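# Perkwood Block Kit, club edition

The Perkwood kit is a tabletop pick-and-place set for school clubs, built by people who run one. You get wooden cubes with painted faces, printed markers, a mounting baseplate pattern and a stack of task cards. You bring the arm, the table and the patience. Ásdís Hviid started making the sets for her own students after the third season of chasing foam dice across a gym floor, and the design has been argued over by teenagers ever since.

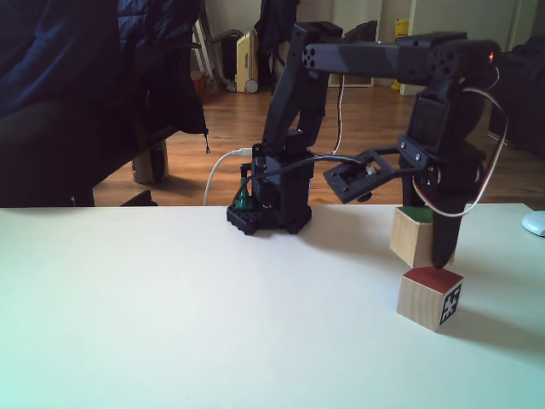
Red top in front, green top behind.

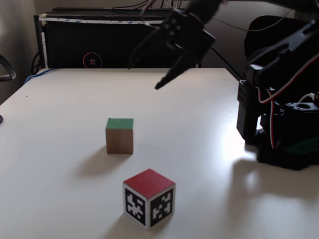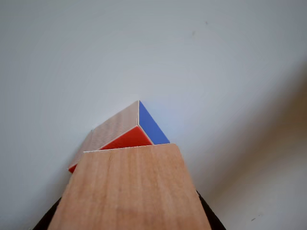
We sell the club edition as one size. People ask for a starter version and a deluxe version, and we did once draw up both, at which point we noticed that the starter was too small to be fun and the deluxe was the same box with a nicer lid.

## What's in the box

- Wooden cubes with painted faces, sanded by hand (you'll be able to tell)
- Printed square markers on matte sticker sheet, with spares
- Mounting template for a studded baseplate
- 2 practice planks, plain wood
- Task cards, spiral bound after the Great Shuffle of last July
- A mentor booklet, which students will read before the mentor does

Not included: arm, gripper, camera, computer, power supply, snacks. If your club already has a small servo arm with a two-finger gripper, it will almost certainly do. If your club has a very large arm, please write to us first. We'd like to hear how you got it.

## The tasks

The first card asks for something insultingly easy: move the gripper over a cube and stop. Most teams get there in an afternoon and then spend the following week finding out why it only works with the blinds down.

After that comes picking a cube up, putting it down somewhere else, and putting it down somewhere else *facing the same way*. The last of these is where friendships are tested. A cube has a top until you drop it, and then it has a new top, and your program was fond of the old one.

The color cards are next. Red and green are the polite ones. Blue is there for teams who have written "if not red then green" and feel good about it.

The final card is the stacking round, used at the Burnus league meets. A team gets 3 minutes at the table, hands off, and the tower has to stand until the judge says so. The judge is allowed to take a while.

## Markers or no markers?

Use the markers first. Students who begin with color alone tend to spend a month tuning thresholds for one lamp in one room, and they come away believing that vision is mostly about lamps. They're partly right, but it's a gloomy thing to learn in seventh grade.

With a marker on the side of the cube, the software can find its position and its angle, and the team can get on with the part they joined for. Once they can pick a marked cube reliably, take a marker off and see what breaks. The booklet has a page on this called "What Breaks." It is the longest page.

Stick markers on flat and leave the white margin around the black border. Every club has one student who trims the margin because it looks neater. It does look neater, and the software will no longer find it.

## Setting up

A plain, pale table is best. Glossy ones throw glare back at the camera, and patterned tablecloths will be detected as 113 cubes (a club record, held by a picnic print, and we're keeping the log file).

1. Fix the arm's base down before you power anything. An arm that can move its own base will.
2. Run each joint through its whole range by hand with the power off, and watch the servo wires. They need slack, though a loop that can catch a finger is too much slack.
3. Mark the reach of the gripper on the table in pencil or masking tape.
4. Put cubes inside the line. Put everything else — phones, juice, elbows — outside it.
5. Home the arm, then run the first card at low speed.

Slow is fine. There is no card in this set that rewards speed, apart from the stacking round, and even there the quick teams mostly produce quick rubble.

## From the clubs

Qiuyue Qiu mentors the team at Procházka Hall and has had a set since the early, crooked ones:

> "We lost a whole evening to a gripper that closed beautifully on nothing, just beside the cube. The kids were sure it was the code. It was a typo in the cube width. They've written the width on the wall now, in marker, and I've decided that's a permanent feature of the room."

She also sent a list of corrections to the booklet. We've made 2 of them and are still sulking over the rest.

## Compatibility

Task cards are written in plain language and don't assume a programming environment. Sample code is available for the Fonalent controller, which is what our own students use, and it's commented generously by several hands, some of them cheerful. Clubs have ported the samples to other controllers and we link to their work from the download page when they remember to tell us.

The gripper needs to open wider than the cube. We mention it here because of the emails.

## Care and spares

Wipe the cubes with a barely damp cloth and let them dry before stacking. Painted faces will chip at the corners over a season. The vision code doesn't mind, and by spring each cube is recognizable on sight, which leads to favorites and then to accusations of favoritism.

Replacement cubes and marker sheets are sold separately. So are planks, although we have yet to hear of anyone breaking one on purpose.

## Ordering

Schools and libraries can order by invoice. Put the club's name in the notes field along with the opening width of your gripper, and we'll check it against the cubes before packing. Sets are made in small batches during the school year, and orders placed over the summer go out when the students are back to do the sanding.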